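From: Drirnilwood Parents List
Date: 6 Aug 2019
Subject: Re: Podcast for new moms, worth a listen?

> Has anybody tried the Amato show? My sister in Nirnen keeps
> telling me it's the only parenting thing she can stand. I have
> a baby who naps for 20 minutes if I'm lucky, so I need
> something short. Also, is there any food talk, or is it all
> sleep training?

Oh, I'm so glad you asked, I love this show! I started in March when we were living out of boxes in Nenitz and I've listened to nearly all of it since (dishes, stroller walks, sitting in the car outside the pharmacy with a sleeping kid in the back).

There are 65 episodes so far and most of them would fit inside one of your naps. Plenty of food talk too. Episode 11 is all snacks you can make with one hand, and I still do the oat and banana thing from it twice a week. The sleep ones are pretty gentle. She had a guest on who said her oldest didn't sleep through until he was four, and I felt so much better after that!

I'd skip the two-part one on strollers unless you're shopping for one. It gets deep into wheels. 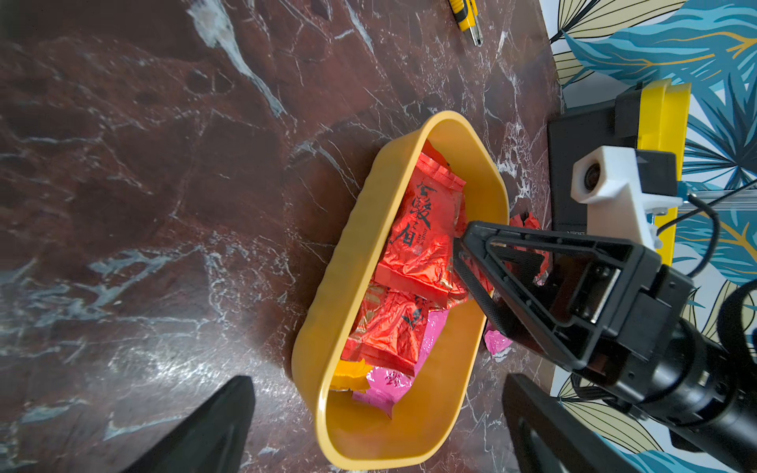
Do you have to listen in order?
Start with whichever title sounds like your week, since each episode stands alone apart from the stroller pair.

The show has a listener group as well, 1381 members when I joined, and it's friendly. People post recipes and their best hand-me-down finds. Write back if you try the oat thing, I want to know if yours sticks to the pan like mine does.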